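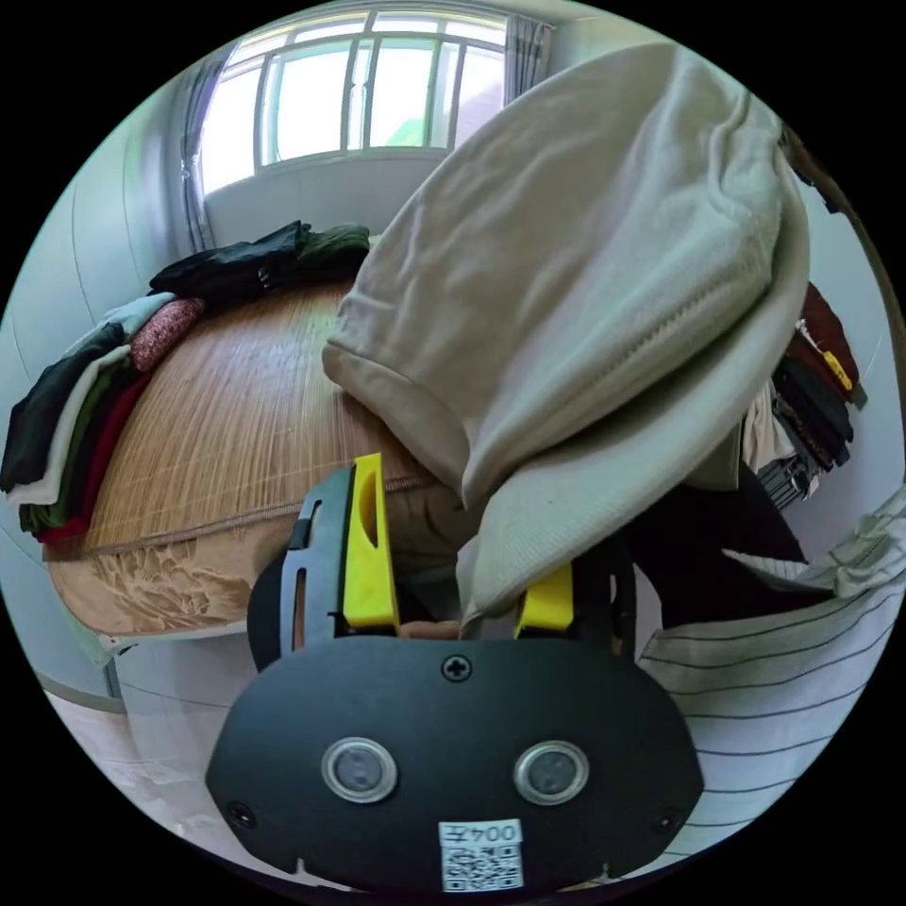 Call for Participants: Household Demonstration Study

The Rendilel Institute for Assistive Machines invites adults living in or near Travar to take part in a paid study on teaching robots to handle clothing. The study is part of the Nulula project, which is concerned with ordinary housework and the help that machines may one day give to people who find it hard to do alone. No technical background is required. Applicants who fold, sort and put away laundry in their own homes have the experience we are looking for.

Purpose of the study

Clothing is difficult for a robot. A cup keeps its shape when it is lifted, while a sweater changes shape each time it is touched, and no two people leave it on the bed in the same way. Writing instructions for every case is not practical. The Nulula project instead records people as they carry out the task and uses those recordings to train the software that controls the robot.

Participants will work with a hand-held gripper of the same type that is fitted to the robot arms in our laboratory. The participant holds the gripper, closes its fingers on the garment, and moves it as the task requires. Cameras on the tool record what the fingers meet and how the hand travels. A smaller part of the study uses remote control, in which the participant sits at a desk and guides a robot arm in the next room by moving a pair of handles.

The project aims to collect 700 accepted demonstrations. Of these, 400 will be made by hand in participants' homes and the remainder in our own rooms, by hand or by remote control.

What participants will do

Each participant attends nine sessions. The first is a training session held at the institute. A member of staff will show you how to hold the gripper, how to start and stop a recording, and how to tell whether a recording has been saved. You will then practice with towels and a few shirts until you are comfortable with the tool.

In the sessions that follow, you will be asked to:

Pick single garments out of a pile and lay them flat.
Fold sweaters, shirts and trousers in the way you normally fold them.
Move folded items from a bed or table to a shelf or wardrobe.
Sort mixed laundry by owner, color or type, as agreed with the staff member present.
Repeat selected tasks by remote control at the institute.

Each home session uses the household's own laundry in the room where it is usually handled. Please do not tidy the room beforehand or buy new items for the study. Knitwear, hooded tops and patterned fabrics are all of use to us, as are garments that have lost their shape. We ask only that everything be clean and dry. 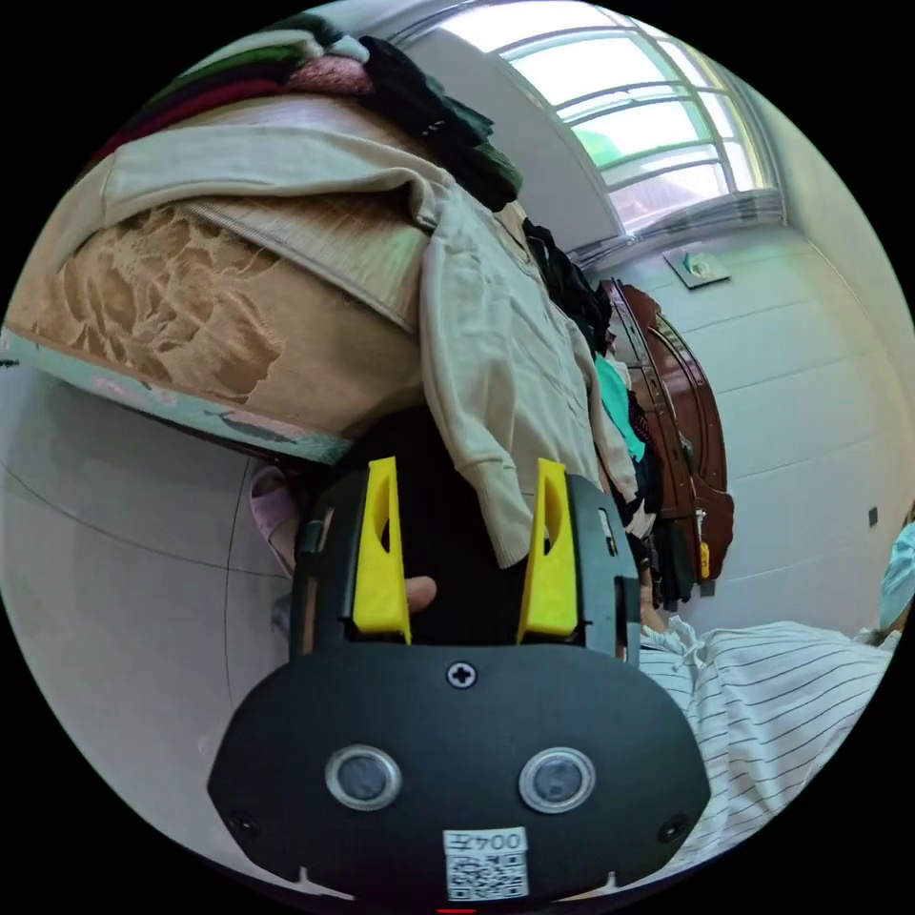

Garments with beads, loose buttons or long open zippers should be set aside before the session begins. They can catch in the fingers of the gripper, and the institute would prefer not to damage anything that belongs to a participant. Items of particular value, whether in money or in sentiment, should also be kept out of the recordings. If a garment is damaged in spite of these precautions, please report it to the staff member before the end of the session so that a claim form can be completed.

A home session lasts two hours, including setup and a break. Staff bring all recording equipment and remove it afterward. The only things we need from the household are a power outlet, a surface large enough to fold on, and enough daylight or lamp light to see the clothing well. A bed is as suitable as a table.

Who may apply

Applicants must be 18 years of age or older and able to give consent for themselves. They must be able to stand for short periods and to lift a light tool to chest height. Both left-handed and right-handed people are needed. We would be glad to hear from people who fold laundry for a living, such as staff of hotels, hospitals and care homes, and also from people who have changed the way they do it following an injury or an illness.

People employed by the institute, and members of their households, are not eligible. Applicants who took part in the earlier Rendilel study on kitchen tasks may apply again.

Payment

Participants who complete all nine sessions receive 460 euros, paid by bank transfer after the last session. Those who withdraw early are paid for each session they have attended. Travel to the institute by bus or train is refunded on presentation of the ticket. Parking is available behind the Fülöp Building, but the cost of fuel is not refunded.

Payment does not depend on the quality of the demonstrations. A fold that comes undone, or a shirt that slips out of the gripper, has its own value in training and should not be a cause of concern. We ask participants to carry on to the end of the task where they can, and to start a new recording afterward.

Common questions

The following matters are raised often enough that it seems helpful to set out our position in advance. Further questions may be put to the study office at any time, before or after an application is made.

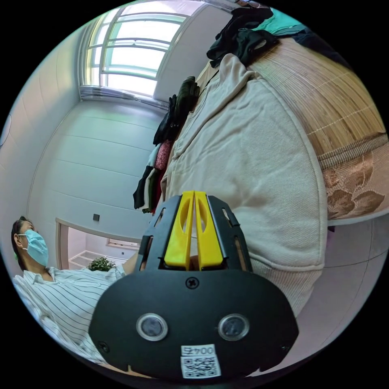

Do I have to fold clothes in a particular way?

Please fold them as you would on any other day. The staff member will ask you to begin and end each recording with the gripper closed and held still for a moment, and apart from that the method is yours. Differences between households are part of what the project studies.

How heavy is the gripper, and will it tire my hand?

Most people find it comfortable for short tasks and noticeable after a longer run of them. Recordings are kept short for this reason, and you may rest between any two of them. Please tell us on the application form if you have pain or stiffness in the wrist or shoulder, and we will arrange a trial before you commit to the full study.

Will my home be recognizable in the recordings?

The cameras have a wide view and will record much of the room. Before a session starts, the staff member will walk through it with you and point out anything that could identify the household, such as letters, photographs or screens. These should be moved or covered. You may look at the recordings from your home before they leave it, and you may ask for any of them to be deleted without giving a reason.

Can another member of my family be in the room?

Other adults may be present if they have signed the short consent form. Children and pets should be kept in another room while recording is under way.

Two-handed demonstrations

From the fifth session onward, participants will be asked to make some of their demonstrations with two grippers, one in each hand. Large items such as sheets and heavy sweaters can hardly be folded any other way. The technique takes a little longer to learn, and an extra practice period is set aside for it at the start of that session. 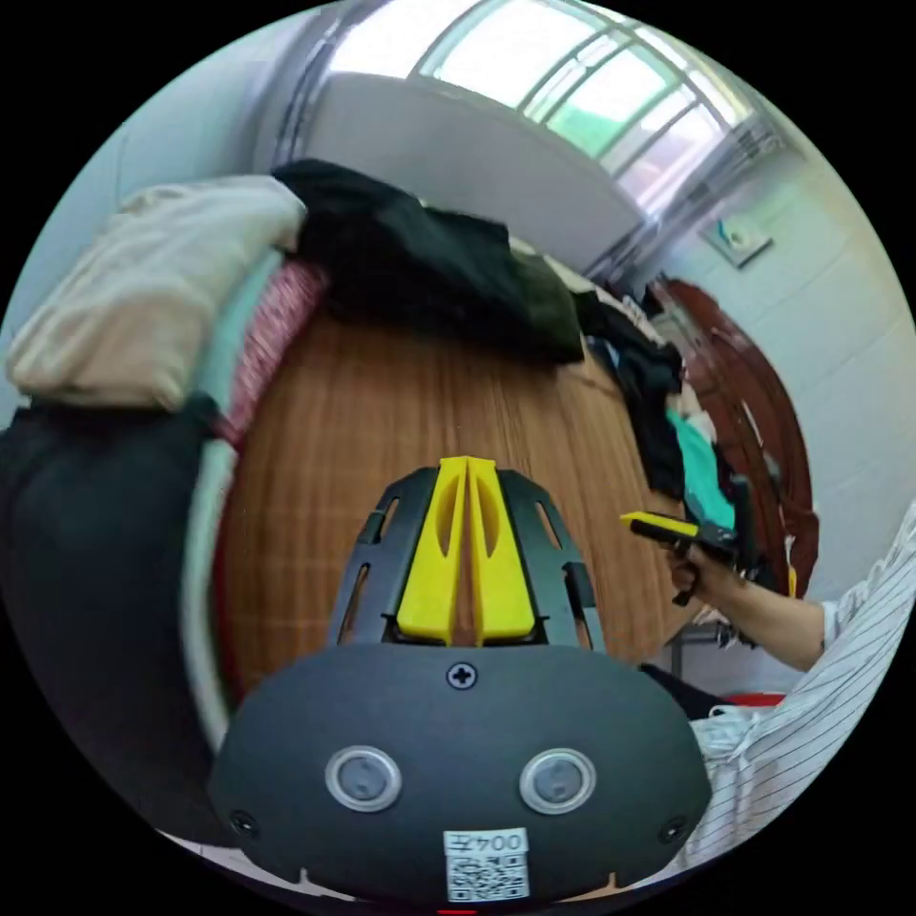 Coordination between the two hands is of special interest to the research team. A single arm can drag or lift a garment, while two can hold a hem straight or turn a sleeve the right way out. Participants are therefore asked to keep both tools close to the work and to avoid putting one down partway through a recording. Where the laundry lies heaped along the back of a table, as on the wooden one shown, it helps to draw a garment forward into the clear space before starting to fold. Long sleeves like those of the striped shirt may be worn, provided that the cuffs are buttoned and stay clear of the fingers of the gripper. Bracelets and wristwatches must be taken off.

Remote control sessions

Sessions eight and nine are held in Room 2 of the Fülöp Building. The participant works from a chair and watches the robot arm through a window and on two screens. The arm moves slowly, and a member of staff stands beside the stop switch throughout. These sessions cover the same folding tasks as the earlier ones, so that a demonstration made by hand can be compared with one made at a distance by the same person. Many people find remote control slow at first - this is expected, and extra time has been allowed.

Use of the recordings

Recordings are stored on the institute's own servers under a participant number. They will be used to train and test robot control software within the Nulula project. Still pictures may appear in reports and on our web pages where the participant has agreed to this on a separate form. Declining that form has no effect on payment or on your place in the study.

How to apply

Application forms may be collected from the reception desk of the Fülöp Building in Travar or requested by mail from the study office. The completed form must reach us by 12 September 2019. Applicants selected for the study will be invited to a short meeting, at which the consent papers are read through in full and the times of the home sessions are agreed.

The study is directed by Miklós Fekete. Applications and all questions on dates, travel and access should be addressed to Fanni Farkas, Study Office, Rendilel Institute for Assistive Machines, Fülöp Building, Travar. Please state on the envelope whether you are left-handed or right-handed.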